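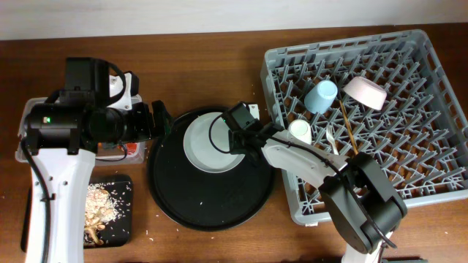 Stories > Short Fiction > The Second Sitting

My mother's cousin left the boarding house to me in March, along with a box of keys that fit nothing and a note that said the dishes were to be done straight after supper, never left till morning. She had underlined never. I was 44 years old, I had left my own dishes till morning for most of my grown life, and I remember standing in that narrow kitchen on Judel Street with my coat still on, feeling as though I had been caught at something.

There were four lodgers in those days, and they ate in two sittings, for reasons that went back so far they had turned into a kind of weather. The first sitting was for the two who worked early at the De Bruijn bakery and liked to be in bed while the sky was still light. The second was for the retired piano tuner on the top floor and the young woman from the back room, who studied at night and came down to the table with a pencil behind her ear and usually another one lost in her hair. I cooked one big pot of rice for all of them, because rice was what I knew how to cook, and whatever else I had went over the top.

It was the piano tuner who taught me how to clear a table. I had been stacking the plates just as they came, with the leavings still on them, the way you do when you are tired and only want to see bare wood again, and he got up out of his chair (it took him a while, he was 78 and his knees had their own opinions) and took the top plate gently out of my hand.

"Scrape first," he said. "Then you stack. Otherwise you're washing the bottoms too, and the bottoms never did anything to anybody."

So we scraped first. He held a plate and tipped it, and I pushed the rice off with the side of a fork, and a fair amount of it went where we meant it to and the rest went on the table, as rice will. I have never understood how a single spoonful can travel so far. I'd find grains on the windowsill and in the cuff of my sweater, and once inside my reading glasses case, which I had not opened at supper. The old man said that in Trakau, where he grew up, his grandmother used to call the grains on the table "the guests who wouldn't go home," and she would press them up one by one with a damp fingertip while she finished telling whatever story she was in the middle of. You could tell how good the story was, he said, by how clean the table got.

After that he told one of his own nearly every night, and I suppose that's how the second sitting got so long. The young woman would bring her books down and prop them against the sugar bowl and not read them. He told us about a piano that had been hoisted into a third-floor apartment with a cat asleep inside it, and about a widow out past Kosta who had him come and tune her upright every single spring, though she didn't play and neither did anyone she knew. She made him a big lunch and sat in the next room with the door open, and she listened to him go up and down the keys, one note at a time. When he was done she'd sigh and say, "Lovely, just lovely," as if it had been a concert. He had tuned something like that for most of his life, he said, and hers was the only applause he ever got.

I washed, he dried, and the young woman put away, always in the wrong cupboards. I got to like the hunt for the colander in the mornings.

One evening toward the end of summer he came down later than usual and didn't have much to say. He ate a little. He moved his chair closer to the window and watched a boy across the street trying to ride a bicycle that was too big for him, and when I picked up the first plate he didn't get up to help. I scraped it by myself, with the side of the fork, slowly, the way he had shown me. A few grains got away and I left them where they fell.

The young woman looked at them and looked at me. Then she closed her book, which had been open to the same page since the soup, and licked the end of her finger.

"There was a piano in my school," she said, and pressed up the first grain, "and it had one key that only worked when it rained."

The old man turned his chair around.

"Which key?" he said.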